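Household Textile Care
Unit 2: Sorting, Loading and Unloading
Handout for the session of Tue 12 November
Prevby Adult Learning, Home Skills Program

Bring this handout and your fabric notes from last time. The reading is the chapter on fiber types in the course pack, up to the table on shrinkage. Students who missed the first session should copy the care symbols from the wall sheet before the practical.

1. Before anything goes in the machine

Most laundry damage is decided before the water is turned on. Empty every pocket. Close zippers and hooks. Turn dark clothes and anything with a print inside out. Undo knots in drawstrings and roll sleeves down, because a rolled cuff stays dirty inside the fold.

Sort first by color and then by weight. For a small household, three piles are usually enough: whites and very pale clothes, mid tones, and darks. Beige causes the most arguments in class. Put it with the pale clothes if it has been washed several times and no longer gives off color. A new beige garment goes with the mid tones for its first few washes.

Weight matters as much as color. A thick blanket or throw takes up a lot of water and becomes heavy on one side of the drum, and a thin shirt washed next to it comes out badly creased. Wash large woven pieces alone or with one or two things of similar thickness.

2. Top-loading machines

The machine in the practice room loads from the top. Lower each piece into the opening one at a time and let it fall loosely around the drum. Do not push the load down with your hands. Leave space at the top so that the clothes can turn over.

When unloading, lift straight up and shake each piece once over the opening. Large cloths can be laid over the front of the machine while you deal with the smaller things. Keep dark clothes apart from pale ones at this stage too. 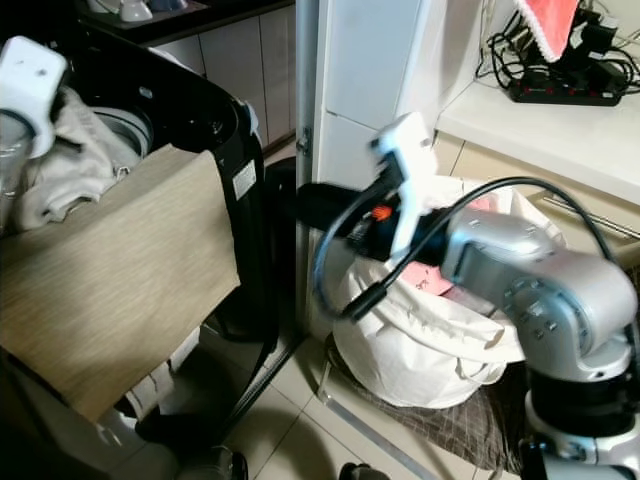 Fig. 1. Light beige garment at the drum opening, tan cloth over the front of the machine, black garment held apart.

Check the rim each time. Small items such as socks and handkerchiefs catch there and are found a week later. Run your hand around the inside of the drum after the last piece is out, then leave the lid open so the inside can dry.

Common faults with this kind of machine:

Load bangs during the spin. The weight is on one side. Stop the machine, wait until the drum is still, and spread the load by hand.

Gray marks on pale clothes. Usually too much detergent or too full a drum. Use less of both and run an extra rinse.

Lint on darks. They were washed with towels or fleece. Wash them again separately, inside out.

3. Bags and baskets

A soft bag is easier to carry on stairs than a rigid basket, and it folds away. Its weak point is the opening, which closes up as you try to fill it. Fold the top edge outward to make a wide cuff. The cuff holds the mouth open and gives you something firm to grip.

Stand the bag on a chair if you can. Bending to the floor for every garment is hard on the back, and you will do it many times in one load. 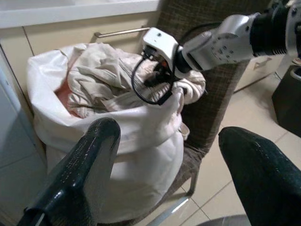
Home Skills Handouts, No. 17, p. 20

Heavier pieces go in first and light ones on top. A bag filled past the cuff will shed clothes on the way to the line, so make a second trip. Do not leave damp laundry in a closed bag overnight. If you cannot hang it the same evening, spread it over a rack or the backs of chairs, with a dry towel under anything that might mark the upholstery.

Use separate bags for dirty and clean clothes. If you have only one, wash it with the pale load every couple of weeks.

4. Practical work

Work in pairs. Each pair receives a mixed load and a bag. Sort the load on the table, write down your piles, and compare them with the pair next to you before you start the machine. Note any garment whose care label is missing or cannot be read, and say how you decided where to put it.

5. For next time

Read the section on drying and answer in a few sentences: which items in your own home should never be tumble dried, and how do you know? The Flerkthorpe group meets in the same room and uses the same course pack. Stain removal is covered in February.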